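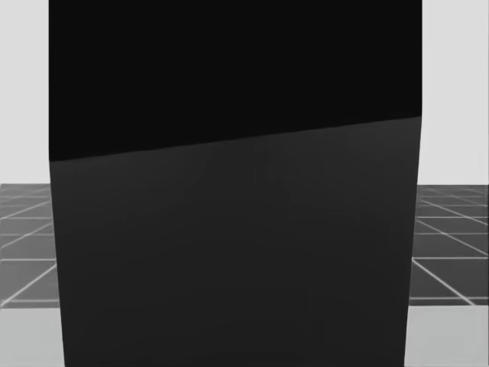
[rakuvia-data] Re: 상자 집기 시연, 2차 수집 기준

보낸 사람: Ratree Srithong
받는 사람: rakuvia-data 목록
날짜: 4/28/20

Gisela Harms 님이 쓴 글:
> 1차 시뮬레이션 시연을 받아서 학습을 한 번 돌려 봤습니다.
> 받은 에피소드는 518개이고, 걸러낸 뒤 남은 것은 461개입니다.
> 걸러낸 기준은 Ruwan이 만든 스크립트 그대로입니다.
>
> 질문이 세 가지 있습니다.
>
> 1. 접근 구간이 짧은 시연이 많습니다. 조작자가 이미 물체
> 바로 앞에서 기록을 시작한 것 같은데, 의도한 것인가요?
> 2. 물체가 두 손가락의 정중앙에 오지 않은 채로 닫는 시연을
> 성공으로 쳐야 하나요? 지금은 성공 표시가 붙어 있습니다.
> 3. 손목 카메라가 완전히 가려진 프레임을 버릴지, 그대로
> 둘지 정해 주세요. 저는 버리자는 쪽입니다.
>
> 2차 수집을 시작하기 전에 답을 받고 싶습니다.
>
> Gisela

Gisela 님, 목록 여러분,

답이 늦었습니다. Ruwan과 같이 걸러낸 에피소드를 하나씩 다시 열어 봤고, 아래 내용은 둘이 합의한 것입니다. 이견이 있는 부분은 따로 적었습니다.

1번, 접근 구간.

의도한 것이 아닙니다. 기록 시작 단추를 조작자가 직접 누르게 해 두었는데, 조작자마다 누르는 시점이 다릅니다. 어떤 사람은 팔이 대기 자세에 있을 때 누르고, 어떤 사람은 물체 앞까지 간 다음에 누릅니다. 뒤쪽 시연만 모아서 학습하면 정책이 멀리서 물체를 찾아가는 동작을 배울 수 없습니다. 2차부터는 장면이 초기화되는 순간 기록이 자동으로 시작되게 바꿉니다. 단추는 종료용으로만 남깁니다.

이미 모은 것 중 접근 구간이 짧은 시연은 버리지 않습니다. 메타데이터에 start_near 항목을 넣어 표시만 하고, 학습할 때 비율을 조절해서 쓰면 됩니다. 값은 제가 채워서 올리겠습니다.

초기 자세도 조금 흔들어야 합니다. 1차에서는 팔이 항상 같은 대기 자세에서 출발했습니다. 관절마다 작은 난수를 더하는 코드는 Cekcombe 쪽 저장소에 이미 있으니 그것을 가져다 쓰겠습니다. 난수 씨앗은 반드시 에피소드 파일에 저장해 주세요. 1차분에는 씨앗이 빠진 파일이 섞여 있어서 물체 배치를 재현할 수 없었습니다.
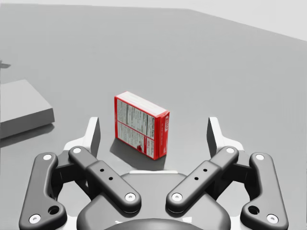
2번, 성공 판정의 기준은 닫기 직전의 위치로 잡지 말고 들어 올린 뒤의 상태로 잡자는 것이 저희 의견입니다. 물체가 한쪽으로 치우쳐 있어도 닫는 동안 가운데로 밀려 들어오는 경우가 있고, 이런 시연을 전부 실패로 돌리면 쓸 만한 자료를 많이 잃습니다. 빨간 상자처럼 벌린 손가락 사이에 있으면서 왼쪽 패드에 더 가깝고, 넓은 면도 비스듬히 돌아가 있는 배치가 그런 경우입니다. 이 배치를 수집 대상에서 빼지 않겠습니다. 다만 닫을 때 상자가 넘어지면 다시 세워 집었더라도 실패로 표시합니다.

성공으로 인정하는 조건은 이렇습니다.

상자 바닥이 탁자에서 떨어져 있을 것.
양쪽 패드 모두 접촉 값이 있을 것.
그 상태로 4초를 유지할 것.

유지 시간은 Ruwan이 8초를 주장했고 저는 4초면 된다고 봅니다. 시뮬레이터에서 미끄러지는 물체는 대부분 들자마자 미끄러집니다. 우선 4초로 시작하고, 2차 결과를 본 다음에 Ruwan의 안을 다시 논의하기로 했습니다. Ornella 님이 마찰 계수를 바꾸실 계획이라면 미리 알려 주세요. 그 경우에는 처음부터 긴 쪽으로 가는 편이 낫습니다.

3번, 가려진 프레임.

저희는 남기자는 쪽입니다. 화면 대부분을 물체나 검은 면이 막는 프레임은 배포 단계에서도 나옵니다. 학습 자료에서 이런 프레임을 빼면 정책이 그 상태를 한 번도 보지 못한 채로 만나게 됩니다. 가운데를 잘라내면 앞뒤 시간 간격이 어긋나는 것도 문제입니다. 지금 로더는 간격이 일정하다고 가정하고 속도를 계산하기 때문에 잘린 자리에서 값이 튑니다.

대신 프레임마다 가림 표시를 붙이겠습니다. 시뮬레이터에서 깊이 값을 받을 수 있으니, 화면 중앙부 깊이가 기준보다 가까우면 occluded로 적습니다. 기준값은 아직 못 정했습니다. 카메라가 물체 안쪽으로 파고든 프레임은 별개입니다. 이것은 렌더링 오류이므로 해당 에피소드를 통째로 격리 폴더에 넣고, 메쉬와 카메라 위치를 확인한 뒤에 처리합니다. 두 경우를 화면만 보고 구별하기는 어려우니 눈으로 판단하지 말고 충돌 기록을 확인해 주세요.

그 밖에 2차에 적용할 것들입니다.

상자 방향: 지금까지는 넓은 면이 한쪽으로만 향한 배치가 많았습니다. 세로축 기준으로 고르게 돌립니다.
조명: 그림자 방향을 바꿉니다. 1차 모델이 상자보다 그림자에 반응하는 것 같다는 Duván 님의 지적을 확인해 보려는 것입니다. 아직 확인된 내용은 아닙니다.
주변 물체: 탁자 가장자리의 물체는 그대로 둡니다. 위치만 에피소드마다 바꿉니다.
파일 이름: 조작자 이름을 넣지 마세요. 번호만 씁니다.

재생 확인은 전수로 합니다. 저장된 관절 명령을 같은 씨앗으로 다시 돌려서 최종 물체 위치가 기록과 맞지 않으면 학습용으로 올리지 않습니다. 1차분에서 스크립트를 통과한 461개도 같은 방법으로 다시 돌려야 합니다. Brollwood 서버가 비는 대로 제가 걸어 두겠습니다. 씨앗이 없는 파일은 재생할 수 없으니 no_seed 폴더로 옮깁니다.

Gisela 님께 부탁드릴 것이 하나 있습니다. 학습 로그에서 손실이 유난히 큰 에피소드 번호를 뽑아 주실 수 있을까요? 시연이 이상한 것인지, 드문 배치라서 그런 것인지 저희가 재생해서 구분하겠습니다. 드문 배치라면 그쪽을 더 모으면 됩니다.

3번에 반대하시는 분은 이 스레드에 답을 달아 주세요. 기록 코드는 오늘 중으로 수정해서 올리고, 검토는 Ruwan이 맡습니다. 수정본이 병합되기 전까지는 새 시연을 모으지 말아 주세요.

Ratree Srithong
Chaimongkol 데이터 수집 담당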